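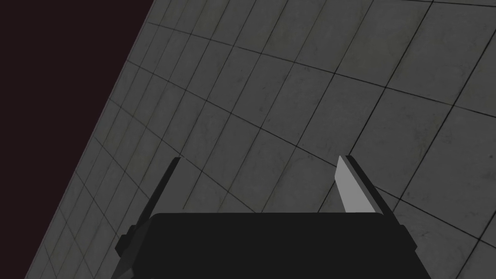 Graue Kachelfläche, gerendert

Barkumine – Datensatz zu Auszeichnungen und Verkaufsständen von Musikveröffentlichungen
Stand: 23/08/2021

Schön, dass Sie hergefunden haben! Barkumine ist eine Sammlung von Einträgen über Gold- und Platinverleihungen für Singles und Alben, die ich über mehrere Winter hinweg aus alten Zeitschriften, Programmheften und Plattenhüllen zusammengetragen habe (meine Familie kann ein Lied davon singen). Angefangen hat alles mit einer Kiste voller Musikzeitungen vom Flohmarkt, und irgendwann war aus den Zetteln eine Tabelle geworden und aus der Tabelle das, was Sie jetzt vor sich haben.

Inhalt
Der Datensatz umfasst 142 Veröffentlichungen, verteilt auf 2 Dateien:
veroeffentlichungen.csv – Titel, Interpret, Label, Erscheinungsjahr, Format
auszeichnungen.csv – Stufe, Land, Jahr der Verleihung, Quelle

Verbunden werden beide über die Spalte titel_id. Die Dateien sind in UTF-8 gespeichert und mit Semikolon getrennt. Wer sie in einer Tabellenkalkulation öffnet, möge beim Import bitte kurz auf die Umlaute achten, die gehen dort gern einmal verloren.

Zu den Feldern
stufe: Silber, Gold oder Platin, bei mehrfachem Platin steht der Faktor in der Spalte faktor.
land: zweistelliger Ländercode.
jahr: Jahr der Verleihung, also nicht das Erscheinungsjahr. Die beiden liegen manchmal Jahrzehnte auseinander, und gerade das macht das Stöbern so vergnüglich!
quelle: Kürzel der Fundstelle, aufgelöst in quellen.txt.
sicher: ja oder nein. Ein Nein bedeutet, dass ich nur eine einzige Erwähnung gefunden habe.

Die Textdatei mit den Quellen liegt den Tabellen bei und zählt für mich nicht zum eigentlichen Datensatz, bitte löschen Sie sie trotzdem nicht.

Bekannte Lücken
Die Schwellen für Gold und Platin sind von Land zu Land verschieden und wurden immer wieder geändert. Ich habe deshalb keine Verkaufszahlen aus den Stufen zurückgerechnet, auch wenn ich oft darum gebeten werde. Wo eine Zahl in der Spalte verkauft steht, stammt sie aus der genannten Quelle, sonst bleibt das Feld leer. Streamingzahlen fehlen ganz. Neuauflagen und Sammelboxen sind uneinheitlich erfasst, besonders beim Label Phelan, dessen Katalognummern mich manchen Abend gekostet haben. Bei 4 Einträgen ist außerdem unklar, ob die Single oder das gleichnamige Album gemeint war; sie tragen den Vermerk "offen".

Nutzung
Sie dürfen die Daten frei verwenden, auch in Unterricht und Radio, solange Barkumine als Quelle genannt wird. Für Diagramme nutze ich selbst das kleine Skript zumico.py, benannt nach der Band Zumico, mit deren erster Platte die Tabelle beginnt. Aufruf:
python zumico.py auszeichnungen.csv

Korrekturen
Fehler melden Sie am liebsten mit Scan oder genauer Seitenangabe. Die nächste Durchsicht ist für September geplant, dann kommen hoffentlich auch die Hefte aus Flurcombe dazu, die noch ungelesen im Regal stehen.

Dank
Ganz herzlich danke ich Eamon Gallagher für das geduldige Gegenlesen der irischen und britischen Einträge und für viele lange Telefonate über B-Seiten.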